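Batside edit notebook, 03/05/2024

Cut is at 59 minutes with the new opening. Took out the second harbor interview and let the ferry sound run under the title. Reel 7 from the Florent transfer still has the soft splice near the end — leave it for the grade.

Sound: the Stistby room tone is too bright against the older tapes. Rolled off the top and it sits better. Keep both versions in the bin until the mix. 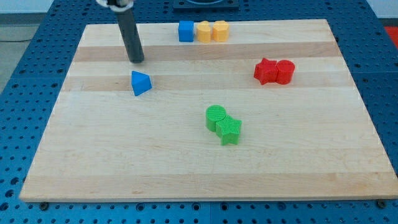 Page last changed: 03/05/2024

Subtitles came back from Sriwong, 857 lines. Checked the first half against picture. Most of it reads fine, but the lines over the kitchen argument go by too fast. Split four of them and shortened two. The song is still untranslated and I think it should stay that way.

The festival wants a file with no bars or slate at the head. Export failed twice on the laptop, went through on the desk machine with the titles rendered first.

Still to do in May:
Second half of the subtitle check
Ask about the archive fee — 1,000 was the last quote and it was for festivals only
New end credits, with the Batside logo smaller
Watch the whole thing once on a big screen without stopping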